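Incidencia 972 – Dedos de repuesto y previsión de compra, célula de clasificación de vasos
Estado: en espera de aprobación de gasto
Prioridad: media
Centro: Drasuvstead
Abierta por: Traian Munteanu
Asignada a: Parviz Rashti

Descripción inicial (T. Munteanu)

Al preparar el presupuesto de julio aparecen dos partidas que no cuadran con el plan del año. La primera es el consumo de dedos para la pinza de dos dedos: el plan preveía un juego por trimestre y llevamos cuatro en el primer semestre. La segunda es una solicitud de compra de una segunda pinza, de tres dedos, con el argumento de que la actual falla en los vasos de llave de vaso pequeño. Antes de firmar nada necesito saber si el fallo es de la pinza, de la superficie de trabajo o del programa. Adjunto la oferta de Begović (pinza de tres dedos, brida incluida, sin cableado) y la de Ploltent (juegos de dedos sueltos).

09:40 – P. Rashti
Revisado el registro de la célula. Sobre 234 intentos de agarre, 16 terminan en parada por pieza no detectada. Las paradas se concentran en dos situaciones: vaso pequeño en vertical y vasos en contacto unos con otros. Los vasos tumbados y separados no dan paradas. Por ahora no veo motivo para cambiar de pinza.

10:15 – P. Rashti
Comprobada la apertura. Valor ordenado y valor medido coinciden en todo el recorrido. Fuerza de cierre dentro de lo que indica la hoja de la unidad. Sin holgura apreciable en la brida. Descarto avería mecánica.

10:50 – P. Rashti
Comprobada la aproximación vertical con el vaso oscuro, de pie y aislado del resto. Añado captura de la cámara de muñeca en el punto previo al cierre.

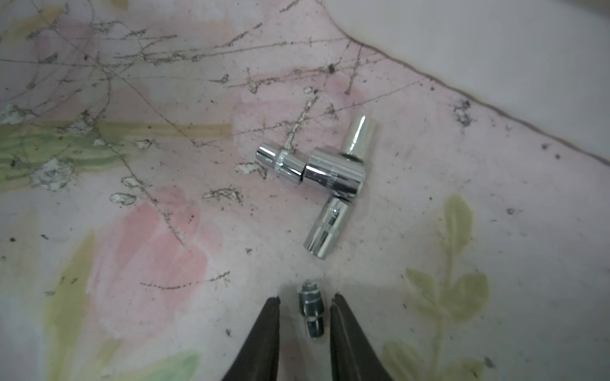
Captura 1. Punto previo al cierre. Vaso en vertical entre las puntas; grupo de cuatro vasos cromados más arriba.

El centrado es correcto. Con esta posición no hay nada que corregir en la trayectoria. Lo que sí se aprecia es el estado del tapete: estampado de flores, suciedad en forma de puntos y líneas oscuras, y zonas blancas donde el dibujo se ha perdido. El segmentador trabaja por contraste con el fondo y el cromado devuelve reflejos blancos, así que esas zonas son mal vecino para cualquier vaso brillante.

11:30 – T. Munteanu
¿El tapete figura en algún inventario? No lo encuentro en la lista de consumibles de la célula.

11:42 – P. Rashti
No figura. Se montó en la puesta en marcha y no se le asignó referencia ni periodo de cambio. Propongo darlo de alta como consumible.

12:20 – P. Rashti
Prueba de fondo. He colocado una lámina gris mate lisa sobre la mesa y repetido 60 agarres con el mismo programa y los mismos dedos. Una parada, con dos vasos en contacto por el costado. En vertical, ninguna. La muestra es corta, pero la diferencia apunta al fondo y no a la geometría de la pinza.

13:05 – T. Munteanu
Queda el consumo de dedos. Si la pinza está bien, ¿por qué gastamos el doble de lo previsto?

13:30 – P. Rashti
Dos causas probables. Tras cada parada el programa reintenta con una cota más baja, y en ese reintento las puntas llegan a tocar la mesa. Además, el polvo abrasivo se acumula donde se apoyan las piezas. He limitado los reintentos a uno y subido la cota mínima. No tendré dato de desgaste hasta dentro de unas semanas, de modo que para el presupuesto conviene mantener la cifra alta de dedos y revisarla después.

14:10 – P. Rashti
Sobre los grupos de vasos en contacto: la pinza de tres dedos tampoco los resuelve. Necesita más espacio libre alrededor de la pieza que la actual. Para separarlos basta un movimiento de empuje lateral antes del agarre – es programación, sin material. Estimo dos jornadas.

15:00 – T. Munteanu
De acuerdo. Resumen para la solicitud de gasto:

Pinza de tres dedos (Begović): se retira de este ejercicio. Pedir que mantengan la oferta abierta.
Juegos de dedos (Ploltent): cuatro, con entrega partida en dos envíos.
Lámina gris mate: alta como consumible, dos unidades en almacén. Falta precio.
Horas de programación: dos jornadas, con cargo a mantenimiento.
Limpieza de la superficie de trabajo: incluir en la hoja de cambio de turno.

15:25 – P. Rashti
Precio de la lámina pedido a Wuledmont. Preguntan si la queremos con adhesivo. He contestado que sin él, sujeta por los bordes, para poder cambiarla sin desmontar los topes.

16:10 – T. Munteanu
Enviada la solicitud. La incidencia queda abierta hasta recibir el precio de Wuledmont y el primer dato de desgaste con el nuevo límite de reintentos.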